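Fitted to the Wall

The built-in wardrobe has become a standard feature of the apartments at Dresten, where the housing association Grunavo has completed the renovation of 102 homes. Freestanding closets were removed in March, and each bedroom now has storage that reaches the full height of the room.

Much of the work lies in the alignment of the panels. Older walls are seldom straight, and a door that hangs 2 millimeters out of line will show it along the whole seam. Shadi Twal, who supervised the fitting, asks that every front be checked by hand as well as by level – fingertips, in his view, find an uneven edge sooner than the eye does.

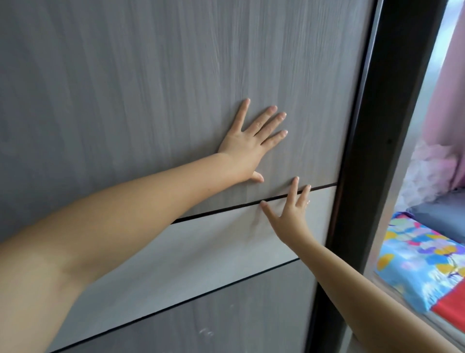

Hands on the upper panel of a wardrobe in gray woodgrain laminate, at the seam above the paler band.

Residents were offered a choice of 7 finishes, and gray was requested most often. The interiors are plain, with one hanging rail and adjustable shelves. Grunavo advises residents to wipe the fronts with a soft cloth and to report any door that begins to rub. Adjustments are made free of charge during the first year.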